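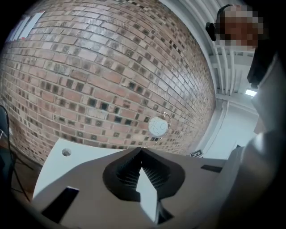
Photo : atelier Rikstead, poste 2

Ticket : pince manuelle, perte de suivi + mors qui ne revient pas
Projet : Saseck
Ouvert le : 17 novembre
Priorité : haute (collecte arrêtée)
Statut : en attente pièce

Symptôme
Sur les prises d'objets légers avec fil ou crochet, le mors droit se ferme puis reste collé en fin de course. Faut le rouvrir à la main. En parallèle la trajectoire saute dans les logs, décalage brutal puis ça repart comme si de rien n'était. 31 épisodes rejetés au contrôle, tous du poste 2. Poste 1 RAS avec la même version.

Contexte
Pince imprimée, corps gris, doigts souples noirs nervurés. Caméra fisheye sur la pince, mur de briques en face. Firmware Bomden pas touché depuis février. Doigts changés la semaine dernière, lot Rieger.

Essais
- redémarrage complet : rien
- recalibration caméra : ok au premier passage, saut revenu au bout de 2 prises
- câble USB remplacé : rien
- échange des doigts avec ceux du poste 1 : le mors revient normalement!! Doigts remis, blocage direct. Donc c'est bien les doigts, au moins pour la partie mécanique
- mesure du jeu à la base : le neuf frotte contre le logement, trace nette coté intérieur
- ponçage léger du pied du doigt : mieux, mais recoince après environ 800 cycles sur le banc. Pas une solution

Suivi de trajectoire
Pas le même problème à mon avis. Le saut tombe quand la pince passe tout près des briques, motif répétitif sur presque toute la largeur, le suivi s'accroche au mauvais rang. Testé avec un drap uni tendu devant la moitié du mur : plus de saut sur la série. Refait sans le drap, saut à la 4e prise. A confirmer avec une série plus longue.

Sécurité
Un opérateur s'est pincé l'index en débloquant le mors, moteur encore sous tension. Pas de blessure mais c'est déclaré. Consigne à partir de maintenant : on coupe l'alim AVANT de toucher aux doigts, même pour deux secondes. Dégager aussi les câbles au sol avant de reprendre, on marche dessus en reculant avec le casque sur les oreilles.

Données
Les 31 épisodes sont dans le dossier rejet, ne pas supprimer, j'en ai besoin pour comparer les courbes de courant moteur. Les 91 autres de la même journée sont bons, déja validés.

Reste à faire
- demander à Rieger les cotes du pied de doigt, et un jeu de l'ancien lot si y en a encore
- repères visuels à coller sur le mur, espacement irrégulier
- ajouter une coupure moteur si courant trop haut en fin de course, voir avec Bomden
- série longue drap / sans drap

Maj : Rieger a répondu, ancien lot épuisé, ils réimpriment. Poste 2 fermé en attendant, tout passe sur le poste 1. Je laisse le ticket ouvert.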